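Four nights with the new Brultach record

I didn't plan to write about Brultach again. I reviewed their second album on this blog and was lukewarm, and a couple of people wrote in to tell me I'd missed the point. One of them was probably right. Sornia came out in March and I have now played it most evenings since, usually after dinner, so I have more to say this time.

For anyone who hasn't followed them, Brultach are a three-piece who started out playing long instrumental pieces with a lot of echo on everything. The first album had four tracks and two of them sounded the same. The second added vocals, mixed so low you couldn't make out the words. On Sornia the vocals are finally up front. Hjørdis Magnusson has a low, slightly flat voice and she doesn't try to make it prettier than it is. She sings close to the microphone and you hear her breathe in before each line.

The opener is called "Birkeck" and it's the one you may have heard. It runs on a two-note bass part that doesn't change for the first half. The drums come in late and there's no real chorus, just a line that comes back with one word different each time. I thought it was thin on first listen. By the end of the week I was humming it at work.
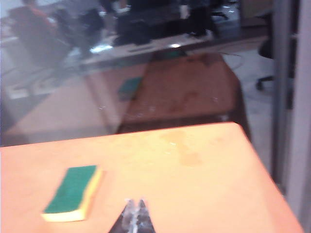
The next two songs work as a pair. "Ferry Hours" is built on a reed organ, and it has the best melody on the record. It fades straight into "Low Field," which takes the same chords and slows them down until they hardly connect. If you're listening on shuffle you will get nothing out of "Low Field." In order, it's the point where the album started to make sense to me.

I should say something about the production, which is by Doležal. I know the name from a couple of folk records that I own and don't play much, and my worry was that everything would come out clean and polite. It is clean. You can pick out each instrument, and there's a lot of empty space between them. But the drums have been left rough, with a rattle on the snare that I took for a fault in my speakers until I checked it on headphones. It's on the record. I like it.

Side two is weaker. "Carrying" is a seven-minute song with four minutes of ideas, and the guitar solo goes back to the old echo-on-everything sound that they had mostly left behind. I can see why they would want one track like that for the people who have been with them from the start. I'd have put it last, or on a B-side. "Salt Report" is short and loud and over before you've decided whether you like it.

Then comes "602," and it's the one I'd play for somebody who had never heard the band. The title is a house number. Magnusson sings about clearing out a relative's home, going through it room by room, and she mostly just lists what's there – coats, a radio, a drawer of keys with no locks to go with them. The piano underneath is out of tune in the upper octave. There's no big moment. Around the last verse the other two start singing behind her, very quietly, and then the song stops partway through a line.

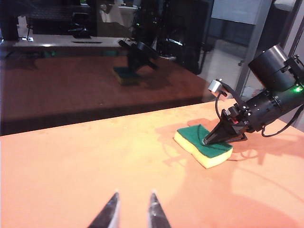 I saw them play most of this album a couple of weeks after it came out. The room was small and it was hot by the door, so I stood at the side near the merch table, where the sound was a bit heavy on the bass. They went on at 9:30 and played for a little over an hour. Magnusson said almost nothing between songs. She thanked the opening act and mentioned that the organ had been giving them trouble all tour, and it did cut out once during "Ferry Hours." They kept going without it and it sounded fine.

"Birkeck" was faster live and I preferred it that way. "Carrying" was better too. With the volume up, the long guitar section had some weight to it, and I stopped wondering when it would end. They didn't play "602," which was a letdown. A man next to me shouted for it twice. They closed with a song from the first album that I didn't recognize until the bass came in.

I bought the vinyl on the way out. It's a numbered pressing and mine is number 2567, so it isn't exactly rare. The sleeve is plain gray card with the lyrics printed on the inner bag in type I can just about read under the kitchen light. My copy had a small pop near the start of side two that went away after I cleaned it. At 40 minutes the album fits on a single disc and none of it feels squeezed.
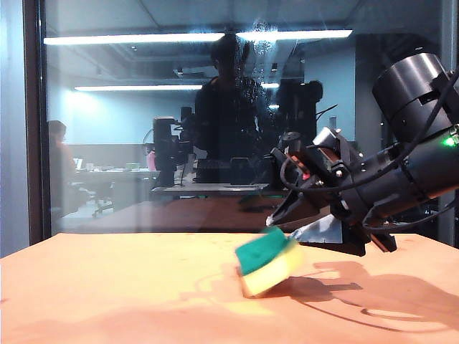
Where to start if you're new

Start with Sornia. Play side one straight through, then skip to "602." If you like "Low Field" more than "Ferry Hours," go back to the first album next, because you'll have the patience for it. If it's the other way around, try the second one, and turn it up so you can hear the singing. I went back to it myself last night and it's better than I gave it credit for. I'd still drop the last track.

They're supposed to be putting out an EP of leftover songs from these sessions later in the year. I'll write it up when I've had some time with it.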